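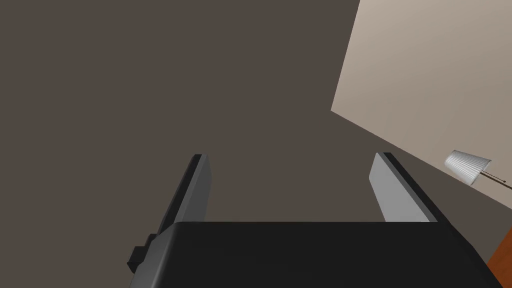 Filed under: Teaching robots, Simulation

4 min read

17 July 2020

I've been driving a two-armed robot by remote control for most of the week. It lives in a simulated living room, so the worst I can do to it is make it look foolish. The idea is that I do a job by hand, the software records every joint as I go, and the model later learns from the recordings.

The job this time is table clearing. I sit with a controller in each hand and the arms follow my wrists. Squeezing the trigger closes the fingers. That part took me an afternoon to get used to. Distance took longer. On a flat screen I kept stopping short of things, and then overcorrecting and pushing them along the table.

Severin Wallner wrote the control software, which we call Rerix, and he gave me two pieces of advice. Move slower than feels natural, and let go of the trigger before you lift your hand away. I ignored the second one for a full session and had to throw out nine recordings.
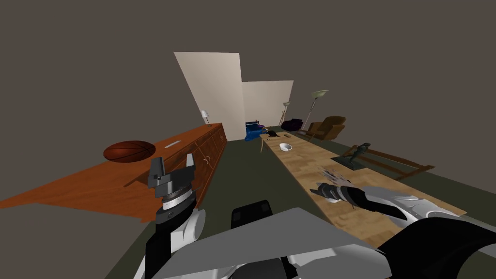 Right arm out over the long table, left arm held up and out of the way.

I work mostly with the right arm. The left one I park with its fingers up, where it can't knock into anything. I used to let it hang wherever it ended up, and Elfriede Lanz pointed out that the model would learn that too. If my idle hand drifts, the robot's idle hand will drift. I now start each run from the same pose.

The bowl is harder than I expected. It has to be taken by the rim, and if I come in at a bad angle the fingers close on nothing. I've settled on a high approach with a short pause before the grip. Elfriede wants the pause shorter. We trimmed it in the last batch and I can't see a difference yet.

The shared set, which we call Urau, stands at 3,089 recordings. Mine are a small part of that. I can manage two hours before my shoulders complain and my runs get sloppy, so I stop there and go through the day's takes at 8x speed, deleting the ones I wouldn't want copied.

Next is passing things from one hand to the other. Severin thinks we'll have enough of those by September. I've tried it a few times and dropped the object on most of them.

8 shares | 2 comments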